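Notebook, February, written up after tea

Open day at Tanton. I promised myself I'd get this down before it all ran together, so forgive the rambling. Fifty visitors signed in over the afternoon, which is more than we had chairs or biscuits for, and they were a lovely lot -- plenty of questions, and very few of the "will it take my job" sort.

We ran the tidying task on the light grey table by the shelves, with the vase of pink flowers left out as something to steer around. People are always more taken with the hand-held grippers than with anything on the slides. I do think we should put them at the front next time and let the talk come after (the talk ran to 37 minutes, my fault entirely).

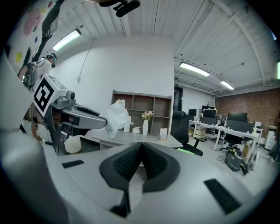

Plastic bags remain the thing everybody asks about. A visitor from Prostton wanted to know how many recordings we'd need before a bag was no more trouble than a cup, and I said 1,000 was our target for this round and that I wouldn't like to promise anything beyond that. She seemed happy enough with it, and told me a long story about carrier bags in their sorting hall that I wish I'd written down properly.

The Lapointe party came at 11 and stayed through lunch, bless them. They'd like a return visit to see the Moduter arm once it's set up, and I said yes without checking the diary, so somebody please look before I confirm.

To do: spare finger pads, more name badges, and find out who has the long extension lead.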